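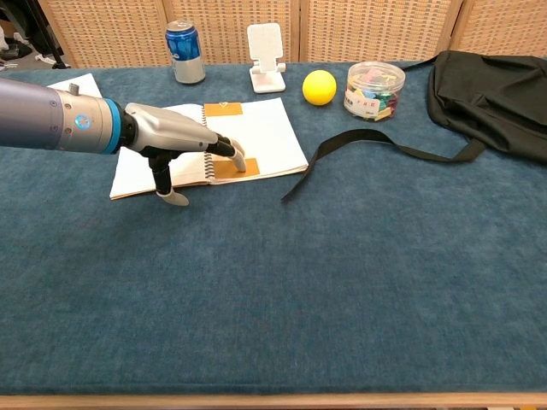
Chapter 12
Color in Woven Cloth

Color is one of the first things a buyer notices about a cloth and one of the last things a mill can fully control. A shade is set by the dye, by the fiber that takes it up, by the way the yarn is spun, and by the finish given to the surface. Change one of these and the shade moves, even when the recipe stays the same. A dark teal-blue table covering with a mottled, brushed look has lighter and darker patches across it, and a reader asked to name its color could point to several answers on the same piece. Most fabrics behave this way to some degree. This chapter deals with how color gets into cloth, how it is measured, and why two lengths sold under one name may not match.

Dyeing can take place at four stages: in the loose fiber, in the yarn, in the woven piece, or in the finished garment. Fiber dyeing gives the deepest penetration and allows blends of several shades in one yarn. Yarn dyeing is used for stripes and checks. Piece dyeing is the cheapest of the four for solid colors, and it lets a mill hold undyed cloth in stock until orders come in. Garment dyeing is done last and carries the most risk, as seams and thread may take the dye differently from the body of the cloth.

The surface matters as much as the dye. When fibers are raised by brushing, they lie at different angles. Fibers pointing toward the viewer look darker, and fibers lying flat reflect more light and look paler. The direction in which the raised fibers lie is called the nap. Pieces cut for one garment or one cover should all be laid with the nap running the same way.

Case study: the Menden order

The Hakcombe mill received an order for 2000 yards of brushed cotton in a single blue. The cloth was dyed in 12 lots. Jovita Medrano, who ran the dye house, kept a cutting from each lot and compared them under the same lamp every Thursday. Lot 363 was plainly greener than the others. The recipe had been followed, but the water supply had been switched during the run, and the new supply was harder. The lot was stripped and dyed again.

Key terms for this chapter: lot, nap, piece dyeing, shade band, stripping, fastness.

12.1 Dyes and fibers

A dye must be able to enter the fiber and stay there. Cotton takes up reactive and direct dyes readily. Wool and silk are usually colored with acid dyes. Polyester needs disperse dyes and high heat.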